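Unit 6. Writing and Processing the Death Notice

Course handout, Funeral Home Office Practice
Instructor: Nektarios Karagiannis
Itville campus, evening section

Reading for this unit: Kosus workbook, the chapter on notices and line charges. Bring the blank intake form to class.

6.1 Terms

A death notice is a paid item placed by the family or by the funeral home for the family. An obituary in the strict sense is written by newspaper staff and is not paid for. Most families use the second word for both. On office forms, use "notice" for anything that will be billed.

6.2 Intake

The arranger collects the facts in one sitting where possible. Required fields:

Full legal name, and any name the person went by
Former surname, if the family wants it printed
Age, and dates of birth and death
Place of residence at death
Survivors, in the order the family gives
Relatives who died earlier
Service: place, day, hour
Donations or flowers

Spellings are read back letter by letter. The informant signs the intake form before any text is sent out. If two relatives disagree over the list of survivors, the text is held until the person with authority over the arrangements decides. The office does not settle the matter.

6.3 Length and charges

The rates below are the ones used in all class exercises.

Bostside paper: charged by the line, minimum 11 lines
Fragkou memorial page: flat charge, limit 2,000 characters including spaces

Exercise A is a draft of 1,090 characters. It fits the memorial page as written. Set it for the Bostside paper and cut it to the minimum charge without dropping a required field. Adjectives go first, then employment history, then the names of clubs. Names of survivors are cut only with written consent.

6.4 Verification before release

The paper will ask the funeral home to confirm the death. Confirmation is given by return call to the number on file, never to a number supplied by the caller. A notice sent by a relative directly is treated the same way. Record the hour of the call and the name of the clerk.

Deadline for the weekend edition falls before the Saturday service list is closed. If the hour of service is still open, print "service to be announced" and place a second notice later. Do not print a provisional hour.

6.5 Corrections

Errors made by the office are corrected at the office's expense. Errors in signed copy are billed to the account unless the manager waives the charge. A correction repeats the full name and the corrected item only. The online text is replaced in full and the old version is kept in the case file.
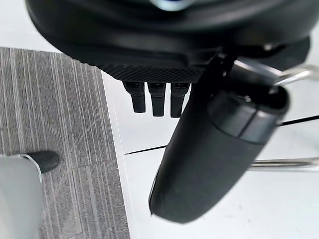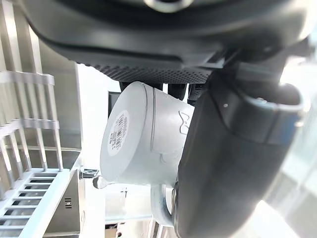
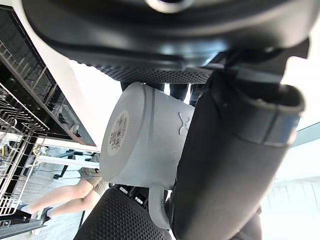 Is the home address of the deceased printed in the notice?

Print the town or city of residence and leave out the street and house number. The full address stays on the intake form. A house may stand vacant during the service, and the hour of the service is public once the notice runs.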